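Open Day at Harries Workshop: Picture Page

On 1st September the Harries workshop opened its doors for visitors, and the Tululis group showed how they teach hand work to machines. I was there with my colleagues from Sturnent, and we stayed until the evening. More than 119 guests came, which was a surprise for everybody. The coffee was finished very early.

The program had two parts. First there was a short talk about Gramix, the software that the group has been writing since June of last year. After this we could go down to the work room, in small groups, and look at the work from close. I liked the second part much more, and I asked too many questions. The hosts were patient and they repeated the things I did not understand.

I am sorry that the talk is missing on this page. The slides will be put on the Tululis site when they are ready.

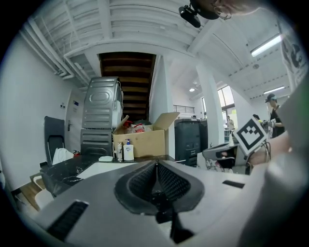 How long does a visitor need to learn the basic movements?
Most people can do the simple tasks after 19 minutes of practice, but to work smoothly they need 2 or more sessions.

The next open day will be in spring. If you want to come with a school class, please write to the workshop early, as the room is not large.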